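5. Recording Demonstrations by Remote Control

This section explains how to record a task with the Prollell hand controllers. If you want to teach by moving the arm with your own hands, read section 6. Both methods save the same kind of file, and you can mix them in one training set.

5.1 Before you start

The robot must be calibrated and the head camera must be connected. Do the check in section 3 again if the robot was moved to another room.

Two persons are needed for the first recordings. One is the operator, who wears the controllers. The other is the observer, who stays near the stop button and does not look at the screen. After the operator has completed 30 good recordings, the observer may sit down, but must still reach the stop button with one hand.

CAUTION: Do not enter the working area of the arm while the controller light is green. Green means that the arm follows the operator, also when the operator only scratches his nose.

5.2 Prepare the table

1. Put the objects for the task on the table. Use things which people really have at home or in the office. For the first tasks we recommend objects which do not roll far and do not break.
2. Leave free space of one hand width between the object to be picked and its neighbors.
3. Keep the other objects on the table also when the task does not use them. A policy trained on a single object often becomes confused when a second one appears.
4. Switch on the same lights you will use later. If the surface is shiny, look at the camera preview and check that no bright reflection covers the object to be picked.
5. Type the task sentence in the field "Instruction". Write it as you would say it to a person, for example "pick up the green can". Do not write "task 4" or "test".

NOTE: The instruction is saved with each recording and cannot be changed after upload. Check the spelling.

5.3 Connect the controllers

1. Hold both controllers in a relaxed position in front of your body.
2. Press and hold the side button until the light becomes blue.
3. Move the arm of the robot to the start position with the menu "Home".
4. Bring your hand to a similar position as the gripper. It does not need to be exact.
5. Press the trigger halfway. The light becomes green and the arm begins to follow.

If the arm moves in the opposite direction from your hand, release the trigger and repeat from step 2. Usually the operator was standing turned to the robot at the moment of connecting.

5.4 Record one demonstration

1. Press "Record". Wait until you hear the short tone.
2. Move the gripper toward the object at a calm, even speed. For tall objects such as cans, come from the side and keep the fingers open wider than the object.
3. Stop for a moment before you close. This short stop helps the later cutting of the recording.
4. Close the fingers slowly by pressing the trigger fully. Stop pressing when the object is held. Too much force will bend a thin can.
5. Lift the object, and finish the task as the instruction says.
6. Press "Record" again. Mark the recording as Good, Bad or Unsure. 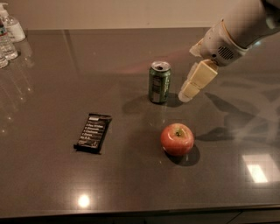 Must I delete a recording if the gripper misses the object the first time?
Keep it if you corrected the mistake and finished the task in the same recording, and mark it as Good. Corrections are useful for training. Mark it as Bad only when the task was not finished or an object fell from the table.

5.5 After the session

1. Release the triggers and wait until the light is blue again.
2. Send the arm to "Home" before you take anything from the table.
3. Open "Sessions" and look at every recording marked as Unsure. Decide now, while you still remember it.
4. Press "Upload". Do not close the lid of the computer during upload.

In our reference set, made at the Surkville laboratory, we uploaded 2,256 recordings and used 1,163 of them for training. The others were mostly too slow, or had a wrong instruction. Please do not be disappointed if you must throw away many in the beginning.

Error 8 during upload means that the clock of the robot and the clock of the computer are different. Restart both, and upload again. The recordings are not lost.

Section 5 last revised 8 Dec 2024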